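Progress report on the Zunura home assistance project
Submitted to the Vovirbridge fund
28 March 2019
Prepared by Youssra Abdelaziz, project coordinator

1. What this report covers

The second part of your grant was given to us for one purpose: to show the laundry work to people who do not build robots, and to listen to them. This report is about the open day we held for that purpose in our hall in Trarnine. The technical results of the winter will come in a separate paper, as we agreed by phone.

2. Preparation

We moved the test area from the upper floor to the hall, so that visitors did not need to use the stairs. The white panels were put up again on their wheeled stands, and we brought the gray upholstered seat down too, as the arms must learn to work beside furniture. Moving took longer than I had planned in the budget. The lift was out of service on the first day, and the control cabinet is heavy.

For the laundry we used only normal household things: a basket with a woven-look rim, a white cloth and a red sports shirt. The shirt was the wish of our partner Bermúdez. They run the care homes where we hope to do the first trial, and they told us that residents own many such shiny, slippery clothes. 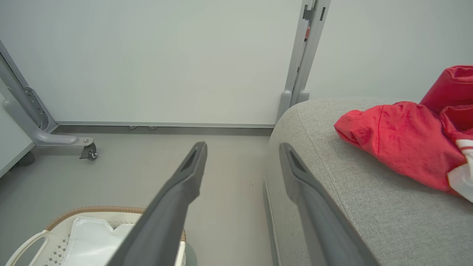
The wheels of the stands had to be checked again on the morning of the visit. If a panel moves by even a small distance, the saved positions are no longer good, and we must measure everything again from the start. We did this once on the evening before, and I am happy to say that it was not necessary a second time.

3. The visitors

We received 138 visitors. We had invited 290 people by letter, so this is close to half, and better than I expected for a rainy day. Most came from care homes and from the two vocational schools in the town. A smaller part were families who had seen the notice at the library.

Groups were let in one after another, and each group stayed for one full demonstration and some minutes of questions. The last group had to wait too long in the corridor – we should have put chairs there. Two visitors from Bermúdez stayed the whole afternoon and made their own notes, which they promised to send us.

4. The demonstration

The task was to reach into the basket with one arm or with both, take hold of a piece of clothing, and move it to the seat or back. An operator stood by the stop button at all times. We did not hide the failed attempts, and visitors told us they liked to see them too.
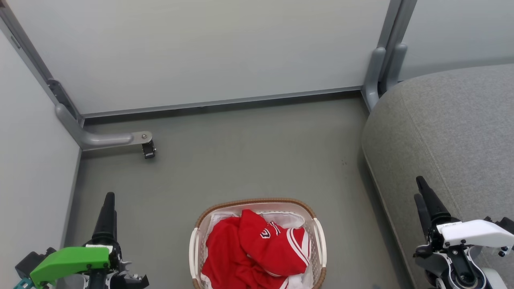

Can the robot tell a shirt from a cloth?

At this time it cannot do so in a way we can trust. It separates pieces mostly by color, so a red shirt on a white cloth is an easy case, and two white towels are still a hard one. The work on this point is planned for July.

We heard this question in nearly every group, and for this reason I have put it in the report. Other questions were about noise, about price, and about what happens when a person puts a hand in the basket. For the last one, the operator showed the stop button and explained the force limit of the arms.

5. Feedback

We gave a short form to every visitor at the exit. The comments were mostly kind, but I want to report also the critical ones. Several care workers said that the arms are too slow for a laundry room with many residents. One teacher wrote that her students wanted to control the arms themselves, and only watching was a little boring for them.
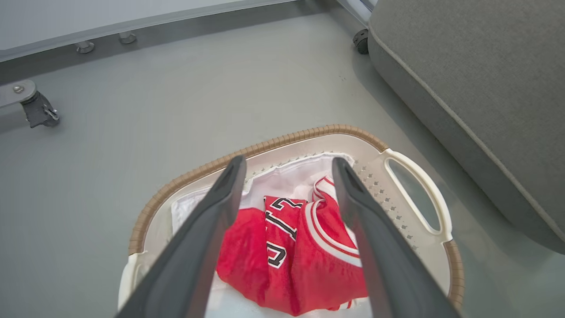 There was also a comment that I did not think of before. A care worker explained that the basket in a resident's room is almost never standing in the open. It is behind a door, or under a coat. We have now added this to the list of conditions for the next tests.

6. Costs

The open day cost 495 euros more than planned. Of this sum, 314 euros went to the transport of the control cabinet, and the rest to printing. We have covered the difference from the travel line, where some money was left, and we do not ask for an additional payment. The receipts are in the annex.

7. Next steps

We will repeat the demonstration at Bermúdez, in a smaller form and with clothes that they choose. Before this, the operator team will shorten the waiting time between two attempts, which was too long for the visitors. I would be glad if one person from your office could be present. Please let me know which weeks are possible for you, and I will arrange the visit with them.
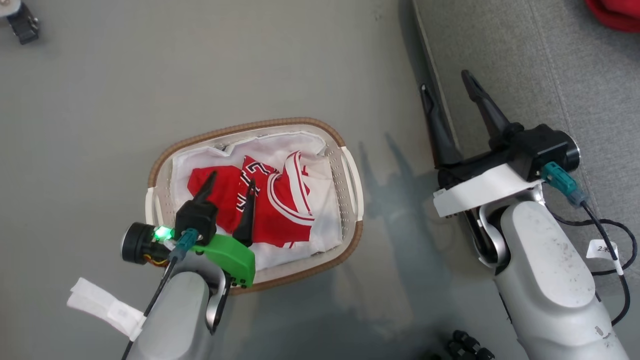
Open day in Trarnine: the left gripper reaching into the basket over the red jersey.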